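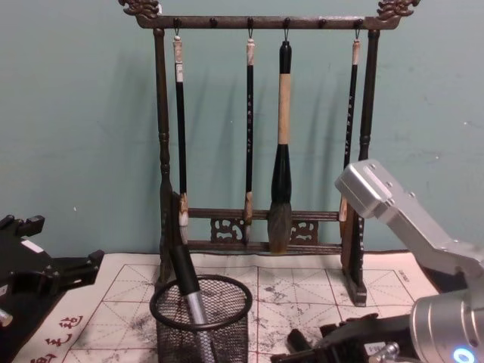

Ticket 727 — Lorley laptop, memory upgrade not fully recognised

Right, picking this one up from Satish, who's on leave until the end of July. The machine is the older Tinero that Folbridge sent back to us, and the complaint is that it only sees half its memory after the upgrade. It also freezes now and then, usually when there's a video call going (of course!).

19 July 2022

First thing I did was pull both sticks and put them back in. No change. Then I tried each one on its own in slot A and they both came up fine, so the sticks are good. Slot B with either stick — black screen, fan on full, and I gave up after 5 minutes.

Had a look at the firmware and it was ages behind, so I updated that off a USB stick. It sat at 95 per cent for so long that I went and made a tea, but it did finish. Slot B now starts up! Still reads the wrong size, though.

Rang Venkatesh Varghese at Unnithan, as they supplied the memory. He asked me to read him the labels and spotted that the two sticks are different speeds, which I'd missed completely. He reckons this board is fussy about mixed pairs and he's posting a matched set, no charge.

Later: cleared the saved settings and ran the memory test for 30 minutes with one stick in slot A. No errors and no freezing, so I've left it like that and told Folbridge they can have it back on half memory if they're desperate. They'd prefer to wait.

Leaving this open until the new pair turns up. Satish Tripathi copied in — please don't close it when you're back, slot B still needs a proper test.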